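Workshop notebook, bay 2
August 11, 2018

Unari hatchback in again, the used one Jaqueline wants on the forecourt before September. Odometer reads 2,473 more than it did when we took it in part exchange, all of it courtesy car mileage, so the listing needs correcting before anyone prints a window sheet.

Started with the rattle. Jaqueline Lozano drove it to the ring road and back and wrote "front left, over rough ground, goes away when braking." I got the same. Put it on the lift and pulled at everything. Ball joint fine, track rod fine. Drop link has play at the lower end, enough to feel by hand. Ordered a pair from Boros. They had the left one on the shelf and the right one due later, so I am holding the job until both are here. I don't want to fit one and have the car back up for the other.

While it was up:
Front pads 4 mm left, 4 mm right. Will pass but I would change them before sale.
Discs have a lip, no scoring.
Rear shoes not looked at yet.
Exhaust hanger nearest the back box is split. Fitted one from the drawer.
Undertray missing two clips. Same as every Unari we get.

Tires: the two fronts are a good make and matched, the rears are not a pair. Aranka says the sales side won't pay for rears if the tread is legal, and it is. I have noted on the job card that they are odd so it doesn't come back to us as a surprise.

Battery tested weak. Charged it over lunch and tested again, still weak. It is the original going by the date stamp. Price for a new one plus the drop links, pads and labor is on the card. Sales have it up at 2,315 under the newer one next to it, so there is room.

Drusetau van came in at 2 for its key problem. Only one fob locks it. Swapped the coin cell, no change, swapped the cells between fobs, the fault stayed with the same fob. So it is the fob. Moseo want the chassis number before they will quote for one. Left that with Aranka Szalai, who has the login.

Also changed the wiper blades on the silver estate and reset its service light. The light came back on the second start. Did the reset again with the door shut and it stayed off through 12 starts. Worth remembering for that model – the menu lets you do it with the door open but it doesn't seem to store.
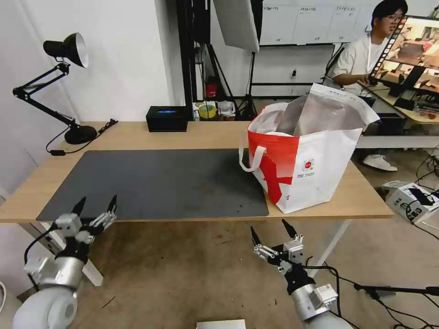
Mat and shopping bag on the table in both. 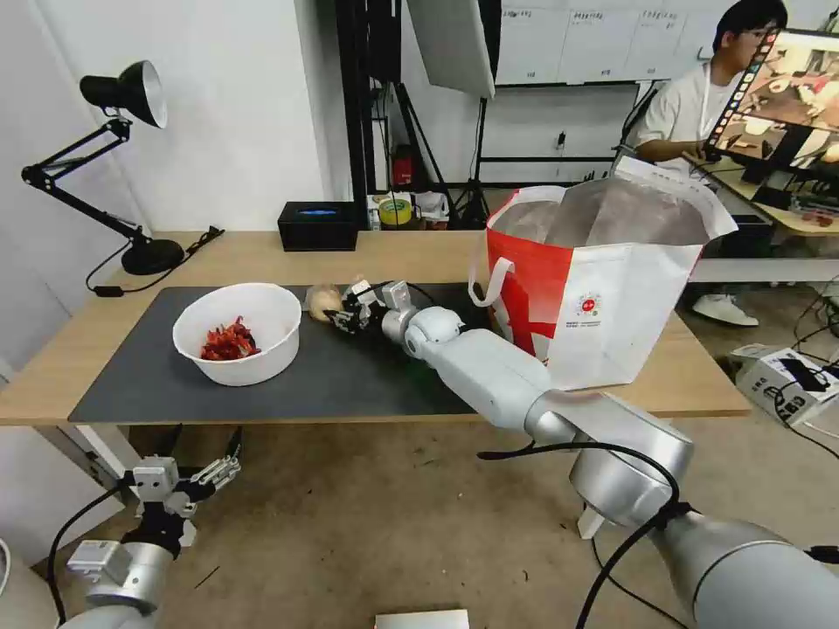
Torque wrench: the small one clicks early at the bottom of its range. Checked it against the big one at 28 Nm and it was clearly off. Tagged it and hung it on the office door. Use the big one for wheel bolts as usual and borrow the one from bay 1 for plugs until it has been calibrated.

To do next:
Rear shoes on the Unari.
Chase Boros for the right-hand link.
Ask Jaqueline if she wants the pads done.
Undertray clips, get a full box this time.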